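Bauplatten-Set Paller von Cillura im Test

Graue Bauplatten gibt es inzwischen von vielen Herstellern, und die meisten taugen etwas. Das Set Paller von Cillura liegt preislich im unteren Mittelfeld. Geliefert werden 2 Platten und eine Packung mit 571 Steinen in gemischten Farben, alles in einem flachen Karton ohne Sortiereinsatz.

Die Platten lagen bei uns seit Mai im Kinderzimmer und haben den Sommer gut überstanden. Eine wölbt sich an einer Ecke leicht, was auf Teppich stört und auf einem Tisch kaum. Steine anderer Marken halten ordentlich. Am Rand sitzen sie etwas strammer als in der Mitte, kleinere Kinder brauchen beim Abziehen Hilfe oder einen Steinetrenner. Der fehlt im Set. 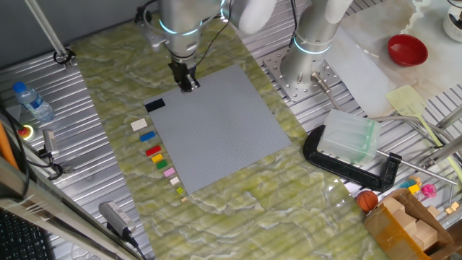

Tam schreibt in den Kommentaren, bei ihm sei die Wölbung nach einer Nacht unter einem Stapel Bücher verschwunden, dafür klemmten die flachen Steine aus der Packung. Cillura habe sie nach einer Mail ersetzt, gedauert habe das sechs Tage.

Bei den Steinen schwankt die Qualität auch in unserem Karton. Die roten und weißen sitzen fest, bei den gelben gab es einige mit Grat. Die Anleitung zeigt ein Haus und eine Brücke, beide Modelle sind an einem Nachmittag gebaut. Die Schrift darin ist klein.

Zum Vergleich hatten wir die Platte von Prukel da. Sie ist dicker und liegt plan, kostet aber fast das Doppelte und kommt ohne Steine. Wer schon eine volle Kiste hat, nimmt besser diese. Für den Einstieg reicht Paller. Ersatzplatten führt Cillura einzeln unter der Bestellnummer 2039.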